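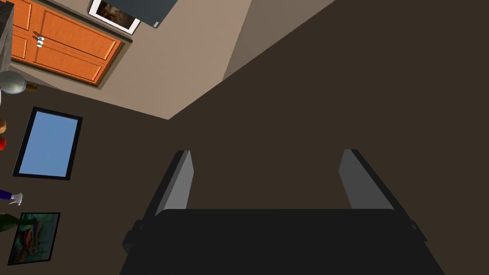
Casano Kitchen Sim

Simulated demonstrations for a two-finger gripper in home interiors

Contents

The set holds 3,358 episodes recorded in simulation. Each episode has video from a wrist camera, joint positions, gripper opening, the action sent at each step, and one line of text giving the instruction. No real robot data is included. If you need that, use the Terell set, which follows the same file layout.

How the episodes were made

Operators drove the arm with a hand controller. Each operator did 50 practice runs before anything was saved. Rooms come from the Lenier layout pack, and loose items such as bottles, fruit and framed pictures are dropped at random positions before each run. Items may land on their sides or overlap. We left these cases in.

Wall color, surface color and lighting change between episodes. The gripper model does not.

An episode is kept if the target item ends inside the goal area and the arm has stopped moving. Failed runs are stored separately under "failed" and are not part of the count above. Roughly 1,000 of them have a label for the type of failure. The rest have none.

Files

episodes/ one folder per run
failed/ same layout, no success flag
splits/ train and validation lists
meta.json item names, room names, instruction text

The validation list uses rooms that do not appear in training. Item models are shared between the two.

Known problems

Clear glass renders poorly at low resolution, and small bottles can be hard to tell from the background.

In version 1, gripper opening was logged one step late. This is fixed in version 2. Do not mix the two.

Some instructions say "painting" and others say "picture" for the same item. The names in meta.json are consistent, so match on those.

Plain dark surfaces give very little texture. Models that estimate depth from color alone did badly on them in our tests.

Loading

Use the Poojary reader, or open the arrays directly. Actions are in the gripper frame, in meters and radians. Images are stored as 8-bit RGB.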